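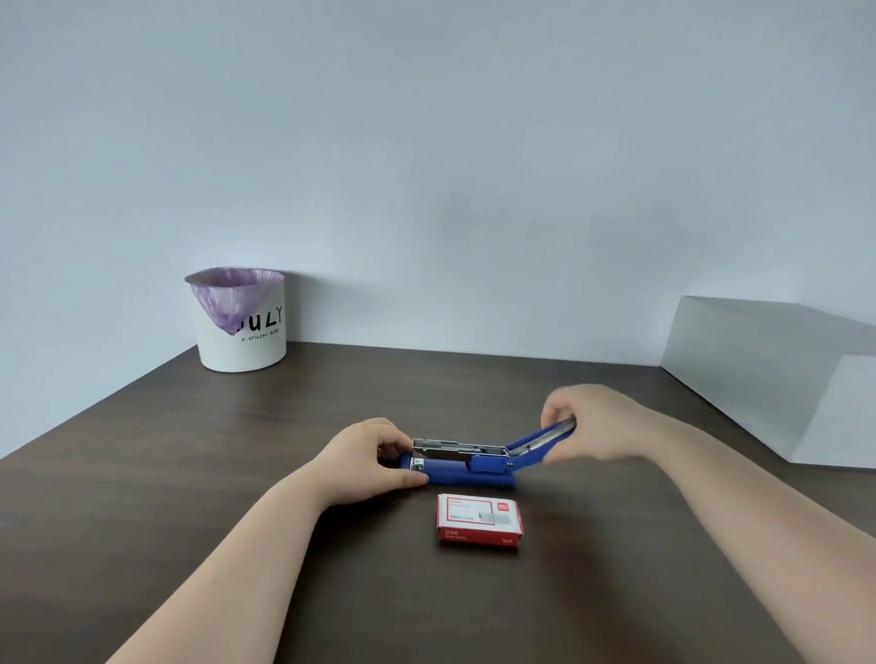

Ticket 56: parallel gripper vs. three-finger gripper on the stapler reload task
Opened by: Eirini Karagiannis
Assigned to: Thodoris Stamatopoulos
Status: open, waiting on parts
Date: September 23, 2020

Hi Thodoris, me again! So I've had both grippers on the arm now, the Kontogiannis parallel one and the three-finger one from Hosness, and neither of them gets through a full reload. I want to write down what happens before I forget which one did what, because my notes are a mess.

Setup first. Same Aven controller for both, same firmware, same wrist camera. I didn't touch the mounting plate between swaps (I know you'll ask). I did 28 tries with the parallel gripper and 28 with the three-finger, alternating in blocks of 7 so the afternoon light wouldn't favor one of them.

Parallel gripper: great on the strip, bad on the stapler. It closes on a staple strip nice and square and the strip doesn't twist. But ask it to lift the top arm of the stapler and the pads slide right off the rounded plastic. I turned up the force and then it just dragged the whole stapler toward itself. Log says "object lost" every time, error 31, even when the thing is still sitting there between the pads. Is that the slip detection being too touchy, or is it reading the pad width wrong?

Three-finger: the other way around. It wraps the back of the stapler like a champ. Then it goes for the strip and the third finger gets there late and tips it.

I also did the job by hand on the desk, nice and slow, to get reference clips for the grasp planner. One hand stays on the stapler and the other is free, and I think that's where we should be looking.
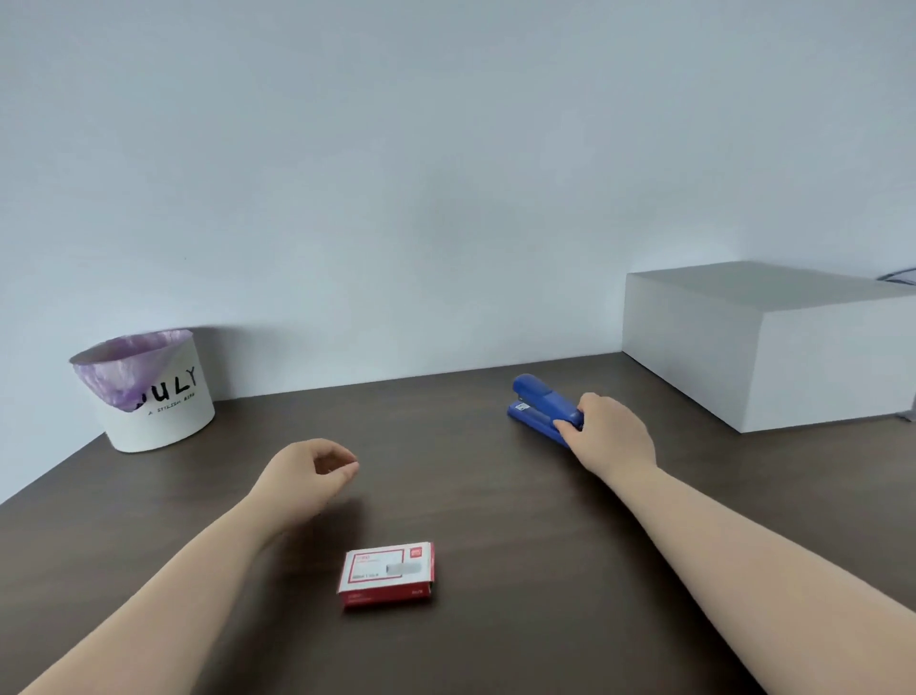
Reference clip, by hand: right hand on the rear end of the stapler, left hand free over the desk.

What I'd like to try is an easy one. Put the parallel gripper on the right arm for the strip, and the three-finger on the left to hold everything still. Glykeria says the controller won't take two different gripper profiles at once, but the Aven manual has a whole page on it, so one of them is wrong. Can you check? I tried loading both and got a blank tool list, then a restart, then a blank tool list again.

Other thing, and this one is small. The staples are 24/6, and the strip model in the planner is longer than what I'm holding when I do it myself. If I pinch a short piece near the end there's barely anything sticking out of my fingers, so a fat fingertip is going to cover the part the camera needs.
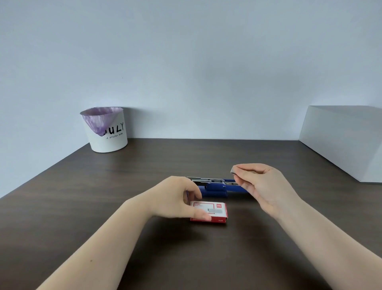
So narrower tips, please! Markos has a set from the Skeltusport job that he thinks will fit the parallel gripper with the old screws. I'd take those over waiting until December for new ones.

Reply from Thodoris Stamatopoulos:
Error 31 is the pad width. You've still got the width table from the old pads loaded. Reload the table, then run one block of 7 and send me the log before you change the force again. On the two profiles, you and Glykeria are both sort of right: it takes two, but they need different tool IDs and the default for both is 1. That would give you the blank list.

Update from Eirini:
Okay, changed the ID on the three-finger to 2 and the list came up with both, hooray. Reloaded the width table too. Ran the 7 and no error 31 at all, but the pads still slide on the top arm, so that part is a real grip problem and I'm leaving the ticket open for it. Log is in the shared folder. Markos is dropping the narrow tips off tomorrow and I'll do the strip pickup again with those on, same force as before.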